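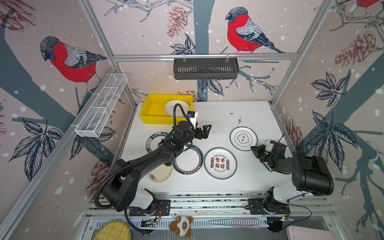
Bullfinches on the wallpaper

October 14, 2022

Poured the bronze last night and I am still a little giddy, so forgive the typing. I slept maybe five hours and woke up smelling like a campfire. My hair is going to need two more washes.

So, the crucible. I've been using the same old clay graphite one since I started at Vorkmont, and it had gotten to the stage where I tapped it every time before loading and listened like a doctor with a bad chest. A good one rings. Mine had been going thud for a couple of weeks and I kept telling myself it was a ring with a cold. Ferenc Szűcs finally took it out of my hands on Tuesday, tapped it once, and set it down on the scrap shelf without a word. End of discussion!

The new one came from Nyitrai, and it's a beauty (I know, I know, it's a pot). Smooth inside, nice thick foot, a proper pouring lip instead of that lopsided beak I'd been fighting since August. I wanted to throw it straight in the furnace, but I was good. I warmed it up empty and slow, let it soak, took it all the way up to a dull red, and then let it come down again with the lid on. It ate the whole of Wednesday evening. I sat on an upturned bucket and ate crackers and read the same page of my book over and over.

Then the molds. I had the shells in the burnout kiln from after lunch yesterday, holding at 700 Celsius, which is what Érica Cavalcanti likes for the thin stuff, and mine is all thin stuff this time. It's the set of door handles for the Brodano job, plus 3 little leaf hooks I snuck onto the last tree for myself. I did the leaves in the softer green wax and the veins got squashed on one of them when I was attaching the sprue. I tried to fix it with a hot needle and made it worse, then decided leaves in nature look worse than that anyway.

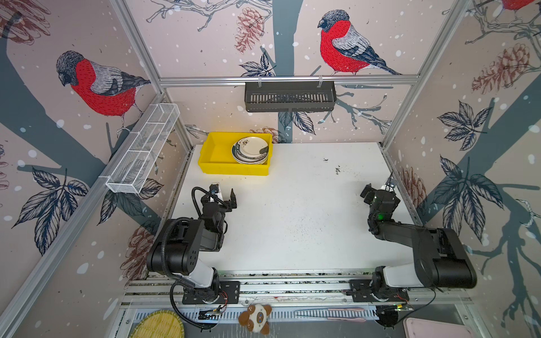 Ákos Bozsik thinks I'm pouring too cold, by the way, and told me so again before I'd even got my gloves on. He said the metal was going to freeze in the stems long before it reached the handles, and that I should give it another five minutes and quit staring at the clock on the wall. I said the last time I gave it five more minutes I got a surface like orange peel. He said that was my skimming. We went back and forth like this the whole time the melt was coming up, and I did give it the extra minutes in the end, mostly so he'd stop.

And the pour itself went so nicely! Andor Bíró was on the other end of the shank and he's so steady, you just sort of follow him. Skim, lift, walk, tip. The new lip gives you this thin clean stream and it stops when you want it to stop. We filled four shells and had enough left over for an ingot. I did slop a bit on the sand by the last one — my fault, I started tipping back before he was ready — and it went skittering off toward the wall in little beads, and we both just stood there like posts until it quit.

I broke the first shell open this morning, way too early probably, but I couldn't stand it. Handles are all there. There's some flash on one where the shell must have had a hairline crack, and a pinhole near the base of another that I'm hoping will vanish when I drill for the screw. The squashed leaf came out squashed. I kind of love it. I haven't touched the other three shells yet and I'm making myself wait until after supper.

Weighed the crucible cold afterward too, so I have something to compare to later on. Wrote it in pencil on the inside of the cupboard door next to the old one's numbers. The old one made it to 26 melts before the thud set in, and I'd like to beat that, so no more knocking the slag off with the tongs. I bought a real scraper.

Still to do: chip out the spilled bits, order more slurry binder (the tub is down to skin and sludge), call Vutgate about whether the sandblaster is free next week, and find my other leather gauntlet. I had both of them when we lit the furnace. I've looked under the bench twice, and in the truck, and in the wax bin for some reason. Going to look in the truck again.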